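Cargador solar plegable Nilden Asedau 5
Ref. 3706

Energía portátil > Paneles plegables > Asedau

Panel fotovoltaico plegable con regulador integrado, destinado a la carga directa de teléfonos, linternas y baterías externas en lugares sin red eléctrica. Se suministra montado. No incluye batería interna: la salida depende en todo momento de la irradiancia recibida.

Descripción

El Asedau 5 está formado por 5 paneles de silicio monocristalino cosidos sobre tejido de poliéster. El regulador va alojado en el bolsillo posterior y dispone de dos salidas USB. Cuando la irradiancia cae por debajo del umbral de trabajo, el regulador corta la salida y reintenta la conexión de forma automática. No es necesario desconectar el dispositivo al paso de una nube.

El conjunto se pliega en acordeón y se cierra con velcro. Las anillas metálicas del perímetro admiten mosquetón o cuerda. Para una instalación fija durante varios días se recomienda el soporte inclinable Prudham, que se vende por separado. 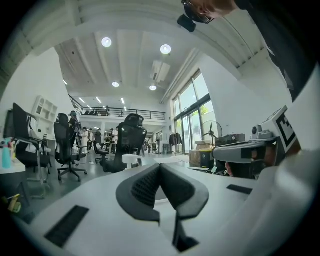 Pinza manual con dos dedos negros acolchados.

Características técnicas

Tipo de célula: silicio monocristalino
Número de paneles: 5
Salidas: 2 × USB-A, 5 V
Protecciones: cortocircuito, sobrecorriente, inversión de corriente
Longitud del cable incluido: 100 cm
Tejido: poliéster con recubrimiento hidrófugo
Color: negro
Batería interna: no

Condiciones de uso

Orientar los paneles perpendicularmente a la radiación directa y corregir la posición a lo largo del día. Una sombra parcial sobre un solo panel reduce la potencia del conjunto. La carga a través de cristal es posible, con pérdidas que dependen del tipo de vidrio.

El tejido tolera salpicaduras. El regulador no es sumergible y los puertos deben permanecer con la tapa de goma cerrada mientras no se utilicen. Mantener el teléfono a la sombra durante la carga; el bolsillo posterior queda protegido del sol directo, pero su ventilación es limitada.

Limpiar con paño húmedo, sin disolventes. No planchar ni lavar a máquina.

Compatibilidad

Compatible con las baterías externas de la serie Rizvi y con cualquier dispositivo que admita carga USB a 5 V. No apto para ordenadores portátiles. Las unidades con revisión de regulador anterior a la 103 no admiten la carga simultánea por ambas salidas. La revisión figura en la etiqueta cosida junto al velcro.

Contenido de la caja

Panel plegable con regulador
Cable USB-A a USB-C
Dos mosquetones
Manual en español, inglés y portugués

Disponibilidad

Próxima reposición en abril. Los pedidos confirmados antes del jueves a mediodía salen del almacén esa misma semana. Recambios de cable y tapas de goma disponibles bajo la misma referencia, con el sufijo R.

Consultas técnicas: Hina Memon, servicio posventa de Nilden. Indicar la referencia y la revisión del regulador.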